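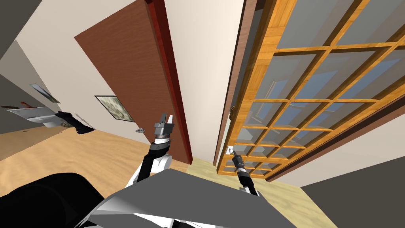
Doors first, dishes later

Members keep asking when a machine will be able to do the chores. The short reply from the Kuller project is that it's still working on doors.

Shoaib Rizvi gave the Saturday talk in July and kept to one job: getting from one room of a house to the next. All of it was done in simulation, in a computer-made home called Talpur, where a two-armed robot can knock into the furniture and no one has to pay for it. A run can be repeated overnight with the door open a bit wider or the handle set lower. Shoaib's team did 2000 runs over the spring.

Lever handles are going fairly well. In the last batch of 100, the robot failed on 21. Round knobs are much harder. Two flat fingers have little to hold on a ball, and the wrist has to turn while the arm pulls back along the swing of the door. Most failed tries end with the fingers sliding off. 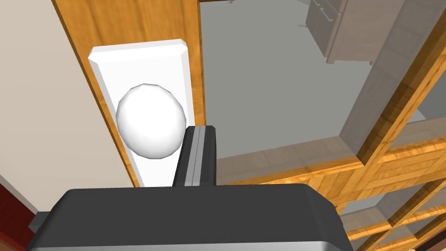

What about a real house?

Not yet. The team wants knobs to match levers before anything moves to the workshop at Prultgate, where there are 9 doors of different ages and some of them stick. Laundry and washing-up come after that, and Shoaib would not put a date on either.

Asked if he would have one at home, he said he'd take one that could carry the shopping in, provided he left the door open for it.

The next talk covers Flullar, the shelf-stacking trial. Doors open at 7 pm.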